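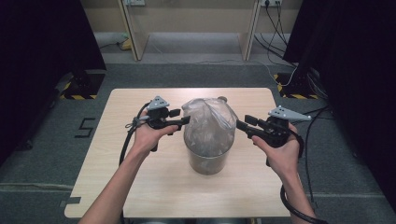 Does teaching a machine to do the bagging mean fewer of us on the bench? Nothing I have read so far says it does, and nothing I have read says it doesn't, which is my whole trouble with it.

Date: 21 Jun 2021
List: Stolum packing and bench work
Subject: Re: the Zuton trial, what we know so far

I'm replying to the list because three of us have had the same message from the office and I would sooner we talked about it in the open. I have left the part I mean in below and cut the rest.

> The Zuton trial carries on at the Zirnham site until further notice.
> Bench staff who sign up will spend part of the shift using the
> hand-held grippers in place of their fingers, doing the same jobs they
> do now: lifting, turning, putting bags on tubs and taking them off. The
> movements are recorded and used to train the machine. No special skill
> is needed. We see this as a chance for staff to shape the tools they
> will work alongside, and it should take the strain out of the more
> repetitive tasks. There are no plans to change staffing as a result of
> the trial.

"No special skill is needed." I have been on bags and tubs for long enough to be annoyed by that. Anyone who has had a go with the grippers knows that a bag is a pig of a thing to hold with two short fingers on each hand. It slides, it folds under, it puffs up on one side when you press the other. You learn where to pinch it. If that isn't a skill, why do they need us there to show it? They could have somebody from upstairs do it.

I did my turn in April. The grippers are not heavy when you pick them up but they are by the end, and the cables drag on your forearms. I was asked to do the same tub 28 times and then change sides. My usual rate on that job by hand is 200 a shift without thinking about it. With the grippers I was slow, and I felt slow, and I would like it in writing that nobody's rate will be looked at for the days they are on the trial. I asked for that at the time. I was told it was "understood". Understood by whom?

Then the strain. I do believe a machine could take the dull jobs away, and I would not miss them. But when Urquhart had the labeller put in, we were told the same thing, and what happened was that the labeller did the easy ones and we got the awkward ones all day long. The easy ones were our rest. Take out every simple tub and leave me only the split bags and the bent rims, and my hands will be worse off by the end of the week. Has anyone in the office thought about that? It isn't in the message.

And "no plans to change staffing as a result of the trial". Fine. The trial isn't what worries me. What comes after the trial worries me, and that sentence is very careful not to mention it. I have seen enough of these messages to read the ends of the lines.

To be fair to them, a few things have been all right. The people running it are polite and they do listen when you say a job is laid out wrong. They moved the table when I said it was too low. Breaks have been kept to. One of the newer starters told me she likes it better than the line, and good for her, I am not going to tell anyone they shouldn't sign up. I just think people should know what they are signing up to, and at the moment the form is half a page and says next to nothing.

What I would like to ask for, if others agree:

Trial days left out of the rates, in writing.

A straight answer on what the recordings are for once the trial is over. Do they stay at Zirnham? Can they be sold on? If my way of handling a bag ends up in machines on somebody else's floor, I would like to have been asked.

A say in which jobs go to the machine first and which stay with us. That means before it is bought, not after it has been bolted down.

Some promise about the people who train it. If you spent your shifts showing the thing how to work, you should be first in line for whatever job comes of looking after it.

I don't expect to get all of that. I would settle for the first two by the time the next sign-up sheet goes round. If you have done a turn on the grippers and found it different from what I have said, please write back to the list and say so, good or bad. I have only my own wrists to go on. And if anyone kept a copy of the first notice about the trial, could you forward it? I am fairly sure it said the whole thing would be finished by now, and I'd like to check before I say so to the office.

A packer, Zirnham, early shift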